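The road out to Sleiman

My grandmother kept a notebook of the places her teacher stopped on his walking tour, and last January I finally drove part of it. I'd been putting it off for years. The notebook lists 15 halts, most of them farms and halls, and I only had time for the stretch between Trerach and Sleiman, which takes in 6.

Trerach is a grain town with a wide main street. She has him arriving after dark and sleeping in a room behind the meeting hall. The hall is still there, painted cream, with a padlock on the side door. I asked at the bakery and was told it gets used for a meditation group and the odd wedding. I had a meat pie and sat in the car for a bit with the notebook open on the wheel.

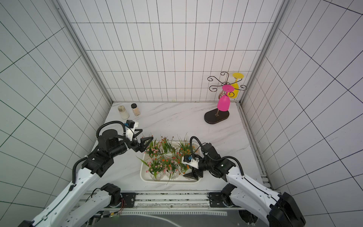
From Trerach it's 90 kilometres to Sleiman by the old road. The newer one is quicker but misses the creek crossing at Skison, where the group stopped for a full day of silence. Her entry for that day is one line: "No talk. Washed shirts." I parked near the bridge and walked down to the water. I meant to stay quiet for an hour and managed most of it, then a farmer pulled up to ask if I'd broken down. We talked about the price of hay.

I should say I'm not a follower. I was taken to the gatherings as a kid and mostly remember the food and the long sits on a hard floor. But I've read the notebook enough times that I wanted to see how far apart the places were. On foot, in summer, with luggage, it's a fair way. She was nineteen, and she never complains about it on paper except once, about her shoes.

The last halt before Sleiman is a rise called Erodlow, with a cairn on top. According to her, he stood there for some time facing west, then asked everyone to carry a stone up. The track is steep and the gate was stiff. I took a stone up too. It took me 2 goes to find the right path, and there was too much haze to see the town.
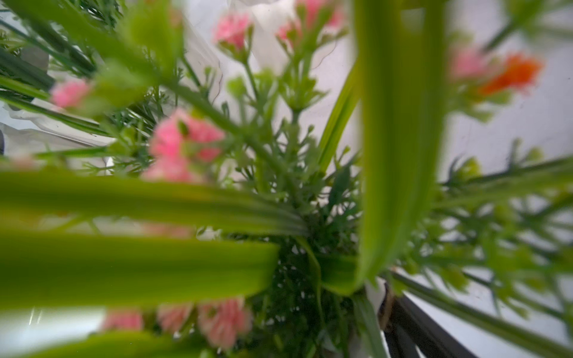
Kieran Coughlan wrote in to say that the cairn I climbed to is the second one, and that the first stood further along the ridge until the stones were taken for a fence. He thinks the halt in the notebook would have been at the old spot, as the track used to come up from the other side.

I'll go back and look when it's cooler. The remaining halts are all south of Sleiman and I've got the page copied out.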